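When Is a Pear Ready? A Fall Project on Ripening, Storage and Taste
Introduction to Food Science, final report

Why we picked pears

Our group started with a complaint. One of us bought a bag of pears at the Kundano market in Haverford, waited for them to soften, forgot them over a long weekend and came back to mush. Everyone we told had the same story! Apples are easy, bananas change color in front of your eyes, but pears seem to have a very short good period and they keep it to themselves. We wanted to know how people decide a pear is ready, whether their method works, and whether a bowl on the counter is really such a bad place to keep them.

We ended up with two parts, a survey and a storage test. The survey was supposed to be the small part and it grew on us.

Background

Most fruit we buy falls into one of two groups. Some kinds, like grapes and strawberries, stop ripening once they are picked. Others keep going, and pears and apples both belong here. European pears are a strange case because they are usually picked while they are still hard. Left on the tree, many of them go gritty and brown near the core before the outside is soft. Starch turns to sugar after picking, and the cell walls loosen, which is where the buttery texture comes from.

The gas behind a lot of this is ethylene. Fruit gives it off and also responds to it, so a ripening fruit can push its neighbors along. Apples make plenty of it. That is the reason for the old kitchen advice to put a hard pear in a paper bag with an apple, and it is also why growers and stores pay attention to what gets stored next to what.
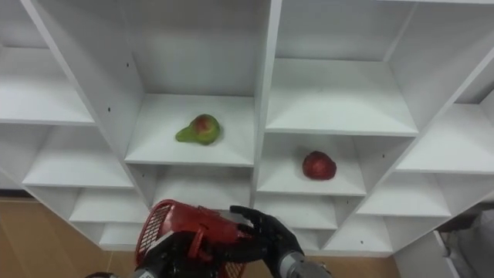 Figure 1. Pear and red apple in separate compartments of a white shelving unit.

The survey

We asked people one main question: how do you tell when a pear is ready to eat? We set up outside the dining hall in November, mostly at lunch, and got 105 answers. We had hoped for 200, but it was cold and people wanted their soup.

The most common answer was squeezing the middle. Color came next, then smell, and then a cheerful group who said they just bite it and hope. Only a few people mentioned pressing near the stem, which is the method the growers' handouts recommend. Pears ripen from the inside out, so by the time the wide part feels soft, the center may already be past its best. The neck is narrow, and a little give there means the rest is close behind.

We also asked where people keep their pears. The counter won easily. Several people told us they put them straight into the fridge and then wondered why they stayed hard, and that one made us very happy, as it matched what we had just been reading about cold slowing everything down.
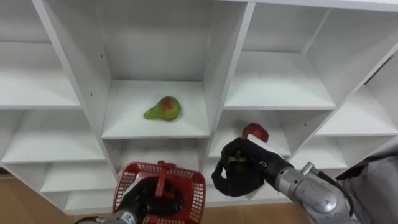
Figure 2. Pear lying on its side on a shelf.

The storage test

For the second part we bought 46 pears from the Rundach orchard stand, all the same variety and all hard when we got them. We split them among four places: a fridge, a room-temperature shelf, closed paper bags, and closed paper bags with an apple in each. The test ran for 12 days. Every evening after dinner we pressed each pear gently near the stem and gave it a score for firmness, and we wrote down color, smell and any bruises.

We scored taste with Tastix, the free rating sheet from our lab manual. It asks about sweetness, juice, texture and smell separately, and we liked that much more than a single overall grade. A pear can be very sweet and still feel like wet sand – we met a few of those.

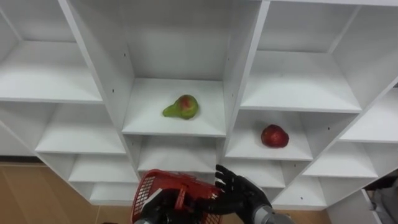
Color gave us more trouble than anything else in our notes. We had planned to use it as a main measure, with a simple scale from green to yellow, and after the first few evenings we were arguing over almost every fruit. Skin color on a pear is really two things. There is the background color, which can shift as the fruit ripens in some varieties, and there is the blush, which mostly has to do with how much sun that side got on the tree. A pear like the one in the picture, plain yellow-green at the neck with a reddish blush on the body, would get a different score from each of us depending on where we looked. We agreed to ignore the blush completely and judge only the skin near the stem. Our scores got much closer after that, although color still did a poor job of predicting taste.

Results

The bags with apples were fastest, and it wasn't close. Those pears softened first and had the strongest smell when we opened the bag (opening them became the best moment of the evening). The plain bags came second and the shelf third, but those two overlapped a lot and we would not bet on the difference. The fridge pears barely changed. When we moved a couple of them to the shelf near the end, they began to soften there.

Taste was a surprise. The apple-bag pears were ready first, but the open-shelf pears got slightly better texture scores.
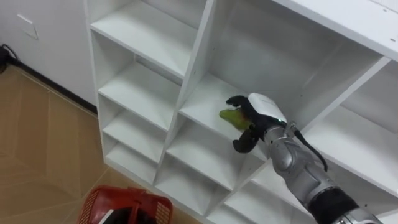

We think the reason is how easy the shelf pears were to check. They were out in the open, so we caught each one close to its peak, while a bagged pear could go from firm to too soft between one evening and the next. Checking the bags in the morning as well would have been a fairer test, and we would do that next time.

Handling matters too. Our notes show more bruises toward the end in every group except the fridge, and some of those are surely from our own thumbs. Pressing a fruit every evening is not kind to it. A group with more money could keep a few pears in each place that are never touched until the last day.

What we would change

Our groups were small and the shelf was near a window, so the temperature went up and down more than we wanted. We also tasted in a fixed order, fridge pears first, and everything tastes good after a hard cold pear. Mixing up the order would be an easy fix. We would love to repeat this with a second variety, especially one that changes background color strongly, to see if the people who answered "color" in the survey are right about at least some pears.

For anyone with a bag of hard pears right now: keep what you won't eat this week in the fridge, put the rest on the counter, and press near the stem once a day. Add the apple if you're in a hurry, and look inside the bag often.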